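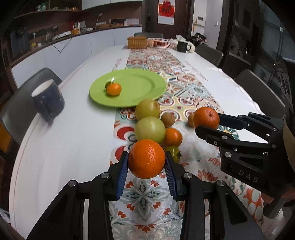
Lowri Watkins schrieb nach der letzten Sitzung ins Kursforum, sie verstehe nicht, warum ein Greifer mit Kraftbegrenzung überhaupt Obst beschädigen könne. Wenn die Kraft gedeckelt sei, müsse doch das Ergebnis gedeckelt sein. Außerdem fehle ihr in den Folien eine Angabe, ab wann man bei so einem Vorfall anhalten müsse und ab wann man weitermachen dürfe.

Beide Punkte werden in dieser Einheit behandelt, der zweite ausführlicher.

Kategorie: Lehre / Handhabungstechnik / Skripte und Arbeitsblätter

Einheit 6: Greiffehler an druckempfindlichen Objekten
Stand: 07.03.2022

6.1 Ausgangslage

Grundlage ist der Vorfall aus der Versuchsreihe Kondale. Aufgabe war das Aufnehmen und Ablegen einzelner Früchte von einer Tischfläche, erst mit handgeführten Greifern, danach mit derselben Backengeometrie am Arm. Die handgeführten Durchläufe lieferten Bahn und Öffnungsweite, der Arm spielte sie mit einer Kraftregelung nach. Bei den handgeführten Durchläufen gab es keine Auffälligkeiten. Am Arm wurden in einer Serie von 300 Griffen mehrere Orangen gequetscht, zwei davon platzten an der Unterseite auf. Der Saft lief in die Backenführung, und beim nächsten Griff blieb eine Backe stehen, während die andere weiter zufuhr.

Die Serie lief danach noch vier Griffe weiter. Das ist der Teil, der uns als Sicherheitsfrage interessiert.

6.2 Kraft und Druck

Zur Frage aus dem Forum. Die Kraftbegrenzung wirkt auf den Motorstrom des Greifers. Sie begrenzt also die Summe, die an der Mechanik ankommt. Was die Schale der Frucht aushalten muss, ist der Druck, und der hängt von der Auflagefläche ab:

p = F / A

Liegt eine runde Frucht mittig zwischen zwei nachgiebigen Backen, verformen sich die Beläge und die Fläche wächst mit der Kraft. Liegt sie zu weit vorn, trägt nur noch der Rand des Belags. Die Fläche wird klein, der Druck steigt, die Kraft bleibt unverändert. Im Protokoll sieht ein solcher Griff völlig normal aus.

Bei gerippten Belägen kommt hinzu, dass zuerst die Rippen tragen. Solange sie sich umlegen können, ist das harmlos. Sind sie verhärtet oder verklebt, drücken sie einzeln in die Schale.

Wer die Rechnung nachvollziehen will: mit F = 20 N und A = 4 cm² ergibt sich p = 50 kPa. Sinkt A auf 0,5 cm², sind es 400 kPa. Das sind Rechenwerte zur Übung, keine Messwerte aus Kondale.

6.3 Ablauf des Fehlers

Die Auswertung der Protokolldatei ergab folgende Reihenfolge.

Zuerst wurde nach einem Wechsel der Beläge der Werkzeugmittelpunkt nicht neu eingemessen. Die neuen Beläge waren etwas kürzer. Der Arm fuhr weiterhin die alte Position an, die Früchte saßen dadurch näher an der Spitze.

Dann erhöhte der Regler die Schließkraft, weil er Schlupf erkannte. Der Schlupf war echt: Eine Kugel, die vor der dicksten Stelle gefasst wird, wandert nach vorn heraus. Die Reaktion des Reglers machte die Lage schlechter, denn mehr Kraft schiebt die Frucht nur schneller hinaus. Bis zur Obergrenze lief das in jedem Griff gleich ab.

Nach dem Aufplatzen der zweiten Frucht drang Flüssigkeit in die Führung ein. Der Encoder sitzt auf der Motorwelle und sieht die Backe selbst nicht. Er meldete eine plausible Öffnungsweite. Die Abweichung zwischen Soll und Ist lag unter der Fehlerschwelle, die Hutton als Integrator bei der Inbetriebnahme großzügig gesetzt hatte, damit die Anlage bei kleinen Früchten nicht dauernd stehen bleibt.

Am vierten Griff danach zog der Greifer die Frucht einseitig zur Seite und verkantete. Erst hier löste die Überstromabschaltung aus.

6.4 Was daran sicherheitsrelevant ist

Eine zerdrückte Orange ist zunächst ein Qualitätsproblem. Zur Sicherheitsfrage wird der Fall durch zwei Umstände.

Der erste: Die Anlage hat mit einem mechanisch defekten Greifer weitergearbeitet und diesen Zustand als in Ordnung gemeldet. Wer in den Arbeitsraum greift, verlässt sich auf die Anzeige.

Der zweite betrifft das Verhalten am Tisch. Laut Bericht von Lambrechts hat die Bedienperson nach dem ersten Aufplatzen die Tischfläche zwischen zwei Griffen abgewischt, ohne den Arm stillzusetzen. Der Pausenabstand betrug 1.420 ms. Das reicht, um hineinzugreifen, und es reicht nicht sicher, um die Hand wieder herauszunehmen. Verletzt wurde niemand. Die Pause war im Programm als Wartezeit angelegt und nirgends als sicherer Halt ausgewiesen, an der Signalleuchte ließ sich beides nicht unterscheiden.

Auch am handgeführten Greifer gibt es eine Quetschstelle. Wer zu zweit am selben Tisch arbeitet, hält die Finger aus dem Bereich der fremden Backen. Abgesprochen wird vor dem Griff, wer welches Stück nimmt.

6.5 Anhalten oder weitermachen

Für die Übungen gilt die folgende Regelung. Sie ersetzt die Fassung vom Oktober.

Sofort anhalten und stillsetzen (Not-Halt oder Freigabe entziehen, nicht nur Pause):
- Flüssigkeit oder Fruchtfleisch an Backe, Führung oder Gehäuse
- Backen schließen ungleichmäßig
- Objekt verlässt den Greifer in eine andere Richtung als nach unten
- jemand muss auf die Tischfläche greifen, egal wie kurz

Serie nach dem laufenden Griff beenden:
- sichtbare Druckstelle an einem Objekt
- Schlupfmeldung bei zwei Griffen in Folge
- Kraft steht bei der Ablage noch an der Obergrenze

Weitermachen und protokollieren:
- einzelner Fehlgriff ohne Berührung
- Objekt rollt auf dem Tisch weg und bleibt dort liegen

Bei allem, was nicht in der Liste steht, wird angehalten.

6.6 Wiederinbetriebnahme

Der Greifer wird spannungsfrei geschaltet, die Beläge werden abgenommen und mit lauwarmem Wasser gereinigt. Kein Alkohol auf die Beläge, sie werden davon hart. Die Führung wird trocken ausgewischt und von Hand über den ganzen Weg bewegt. Danach Beläge montieren, Werkzeugmittelpunkt einmessen, Leerfahrt mit reduzierter Geschwindigkeit. Erst dann ein Griff mit dem Prüfball, der im Schrank neben dem Arbeitsplatz liegt.

Im Projekt Nakach wurde der Werkzeugmittelpunkt nach jedem Belagwechsel vom Programm abgefragt, ohne Eingabe startete keine Serie. Diese Abfrage ist inzwischen auch bei uns eingebaut. Sie prüft allerdings nur, ob ein Wert eingetragen wurde, und nicht, ob er stimmt.

6.7 Aufgaben bis zur nächsten Einheit

Zeichnen Sie die Kräfte an einer Kugel, die zwischen zwei parallelen Backen vor dem größten Durchmesser gefasst wird. Ab welchem Winkel hilft höhere Schließkraft bei gegebener Reibungszahl nicht mehr?

Schlagen Sie eine Messgröße vor, mit der die stehende Backe vor dem Verkanten erkannt worden wäre. Ein zweiter Encoder ist zulässig, geben Sie an, wo er sitzen soll.

Formulieren Sie einen Text für die Anzeige am Bedienpult, der Wartezeit und sicheren Halt unterscheidet. Höchstens zwei Zeilen.

Abgabe wie üblich über den Kursordner, handschriftliche Skizzen bitte lesbar einscannen.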